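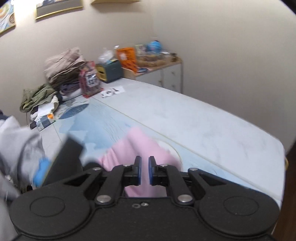
A budget for hand-held grippers should be prepared before any supplier is contacted. The guidance on this page is for departments applying to the Skirkivov Equipment Program for tools used in garment handling work. Applicants should first list the tasks the equipment will perform, in plain terms. A soft item such as the light pink garment held between the blue pads places different demands on a tool than a rigid part does, and the task list should say which kind of item is intended. Requests that name a model but no task will be returned to the applicant.

Step 1. Set the quantity

Decide whether operators will work with one gripper or with a pair. Folding and turning clothing is generally planned as two-handed work, and the quantity on the form must reflect this. Spare units are entered on a separate line. A program of 20 operators working in shifts does not need 20 pairs; enter the largest number of operators who will work at the same time.

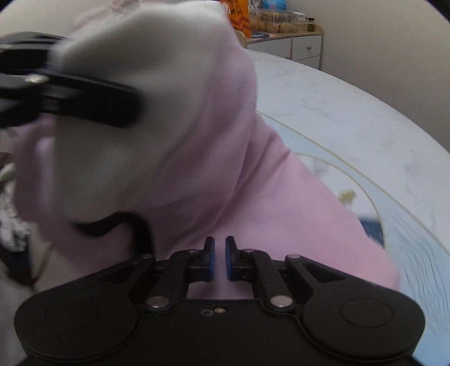
Reading time: 5 minutes

Step 2. Separate purchase costs from running costs

Purchase costs include the gripper body, the linkages, the camera and its mount, storage media and delivery. Running costs include finger pads, pivot pins, cables, cleaning supplies and operator hours. Pads are consumable items and should be budgeted by the set. Form B has a line for each category, and combined figures will not be accepted.

Where a quotation from Prirner or Zovmont bundles spare pads with the main unit, ask the supplier to show the price of the pads separately. Karim Kettani in Purchasing can provide the standard wording for this request. Quotations must be in Canadian dollars and must remain valid until the end of April.

Step 3. Plan the work area

Operators need a clear, stable surface at a comfortable height and enough room to stand back from it.

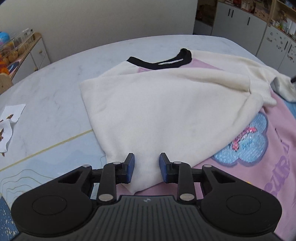 They also need a supply of garments in a range of weights and fabrics. Second-hand clothing is an eligible expense, as is laundering. Furniture is not eligible unless it is fixed to the floor or wall, in which case a letter from the building manager must be attached. Departments working in borrowed rooms should enter the rental cost under running costs, with the hours shown.

Step 4. Allow for repair and replacement

Enter an allowance for repair equal to 5 per cent of the purchase cost for each year of the project. Wear at the joints should be checked at regular intervals and recorded in the equipment log. Departments that share tools must name one person to keep the log. Henok Alemneh can supply a blank copy. 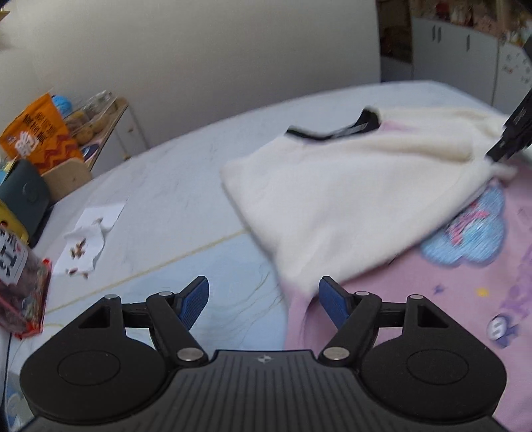

Step 5. Submit the application

Send Form B, the task list and two quotations to Ea Toft at the Program Office. Applications are numbered on receipt, and the number should be quoted in all later correspondence. Changes to quantities after submission require a new Form B, signed by the department head.

Page last revised March 1, 2023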